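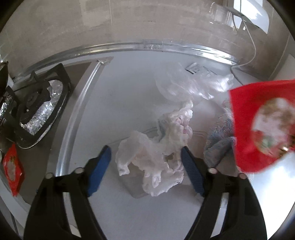 Iltley station wrote:

> I'm close to giving up on telling small local quakes from blasts. The vertical
> channel has been running since January and the Cakedov detector has now
> flagged 1,787 events. Going by the state catalog, hardly any of them are
> earthquakes. I know the Gallagher quarry accounts for a lot of it, and the rail
> line is only 800 feet from the house, so trains must be most of the rest. But
> every so often there's a sharp little thing in the middle of the afternoon that
> isn't a train and doesn't look like the other blasts either. Is there any way to
> sort these with one vertical sensor, or do I need to buy two more before it's
> worth trying? Also, is it rude to report the odd ones to the state network?

Please don't give up! You have exactly the data set I wish I'd kept from my first year in Tuvton. I threw mine out every month because I thought it was junk, and I've been kicking myself ever since.

One vertical sensor gets you further than you'd think. The trains are the easy part. They come up slowly, hang around for minutes and fade out, with no clean start anywhere. In Cakedov, try a shorter long-term window on the trigger first, then throw out anything that stays above the threshold for more than a minute. That alone cleared most of my list (I'm also near a line, though farther than you are). You will lose the odd real event that arrives during a train. I decided I could live with that.

Now the blasts. What I look for is the low, rolling wave train that follows the first arrivals. Very shallow sources are good at making it, and quarry shots are about as shallow as it gets. A quake a few miles down usually shows much less of it, and the S tends to stand out better against the P. Filter one copy of the trace to keep only the low end and another from 9 Hz up, and stack them on the same time axis. After you've looked at a few dozen pairs you start to see it before you've even zoomed in, and it's a lovely feeling when that kicks in.

A couple of cautions. First, how well you see that rolling part depends on distance, and right next to the quarry it all piles on top of itself. I don't know how far Iltley is from the Gallagher pit as the crow flies, but if your S minus P is under a second, don't lean on this trick too hard. Second, check what your geophone can do at the low end. Most of the cheap ones drop off quickly below their natural frequency, so a missing wave may just be the instrument.

Then make a plot of events by hour of the day, in local time. Mine had one fat hump right after lunch and almost nothing overnight, which is how I found out when my own quarry fires. Anything outside the hump goes in a folder called "look again." Your sharp afternoon ones are trickier, of course. Compare them with each other before you compare them with anything else. If they all line up wiggle for wiggle, they come from the same spot, and that could be a different bench in the pit, a construction site, or a small cluster of real quakes. Cakedov has a correlation tool under the catalog menu, and it will happily chew through the whole lot overnight. Run it on the raw traces with a single filter, the same one for everything, or the scores mean nothing.

As for the extra sensors, I'd wait. Two horizontals would help with picking S, and I do love mine – but a second vertical a mile or two away at a friend's place would tell you more about where things are coming from.

And no, it isn't rude to report! Send the time in UTC, your coordinates, the trace file and a line saying you suspect blasting nearby. I was nervous the first time too. They wrote back the next morning, told me it was a blast, and were very nice about it. Do check your clock before you send. Mine was off by four seconds for a whole spring because the GPS puck had slid behind a gutter.

By the way, have you looked at your record for big distant quakes yet? If the catalog has a good-sized one 4,000 miles away, go to the origin time plus a little over ten minutes and low-pass everything. Mine came through on a basement geophone that had no business seeing it, and I ran upstairs to show everybody in the house – they were polite.

If you can put a handful of the odd afternoon traces in the list's files area, I'd be thrilled to go through them. MiniSEED is best, with a minute before and two minutes after. Leave them unfiltered, please.

Tuvton station (vertical plus two horizontals, basement slab)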